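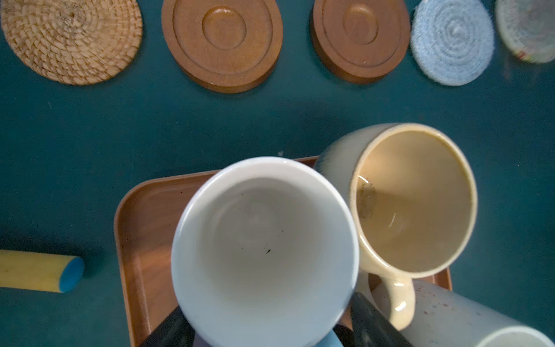
Robot table service comes to Zesville, one mug at a time

A company that rents out robot arms for clearing tables has begun offering them to small cafes, and the first reviews suggest that the dishes are mostly safe and the staff have learned patience.

The service is called Prurkik, after the Tralstead firm that runs it. For $421 a month, a customer gets one arm, a two-finger gripper with a camera at the wrist, a rolling base, and a support line that is answered by a person until closing time. The arm moves mugs between trays and coasters. It does not make coffee, take orders or wipe anything, and the brochure is admirably short as a result.

Dušan Stojanović, who manages sales for the company, said the limits are deliberate.

"People ask if it can do the dishwasher," he said. "It can stand near the dishwasher."

Prurkik opened its waiting list in August and has signed 124 customers, most of them coffee shops, with a few office kitchens and one funeral home that asked for the quiet setting. The company says its arms had moved 3091 mugs in paid service as of 5th November. It publishes a breakage figure as well, which stands at seven. Stojanović described four of those as "disputed."

The Quintero, a coffee shop on the east side of Zesville, took delivery of its arm this fall and put it at the long table by the counter, where customers leave their cups. Owner Yolotzin Contreras had hoped to free up one employee during the morning rush. She has freed up one employee, who now spends the morning rush answering questions about the arm.

"They used to walk past that table without looking at it," Contreras said. "Now they want to know its name. It doesn't have a name. I've been told that's cold of me."

On speed, her review is mixed. A person clearing the table grabs three mugs by the handles and is gone. The arm takes them singly, lining up over each one with the care of a man parking a borrowed car. When it closes on a plain, upright mug, it seldom fumbles. Mugs lying on their sides are another matter. The standard package handles them "where conditions allow," and at the Quintero conditions have allowed it a little more than half the time. When the arm gives up, it backs off, plays two notes and waits for help. Contreras has asked the company for a different two notes.

Leftovers are a sore point too. Prurkik's instructions ask customers to empty cups before the arm handles them, a request Contreras has passed along on a small card and which her regulars have treated like all her other small cards. The arm carries a mug level and slowly enough that an inch of cold tea usually makes the trip. There is also a setting called Full Cup, which is slower still. She tried it once.

Coasters have gone better than anyone at the shop expected. The Quintero owns a jumble of them, bought over the years or left behind by relatives, and Contreras assumed she would have to replace the lot with something matching. The installer spent an afternoon showing the arm each kind, and it now sets mugs down on wood and woven ones without trouble. Knitted coasters are allowed but not loved. The gripper sometimes snags the yarn, and on two occasions a mug has gone back to the tray wearing its coaster.

The contract runs a year, with a 30-day exit for any reason. Repairs are included, unless the damage comes from what the paperwork calls "guest interaction." Contreras asked for a definition and was sent a list, on which feeding the arm a muffin appears twice. Broken mugs are paid for at replacement cost up to $15 apiece. Handmade pottery has to be declared in advance, with a photo.

One thing the price does not cover is the table. The arm works best on a matte surface in a solid color, and glossy tops confuse the camera. The company will sell a covering, although Contreras painted hers and reports that paint works fine.

Prurkik plans to offer a second gripper next year with softer fingertips, aimed at glassware. Stojanović would not give a price or say how many glasses had been used in testing. He did say the company had changed its glass supplier, and that the old one had sent a fruit basket.

Contreras has decided to keep the arm through the winter. Business in the slow hour after lunch is up, she said, chiefly from people who order a small coffee, drink it quickly and then sit there waiting to see it collected.

Cafes in Zesville and Tralstead can book a free two-hour demonstration through the company. Customers are asked to provide a sturdy table, a power outlet and their own mugs.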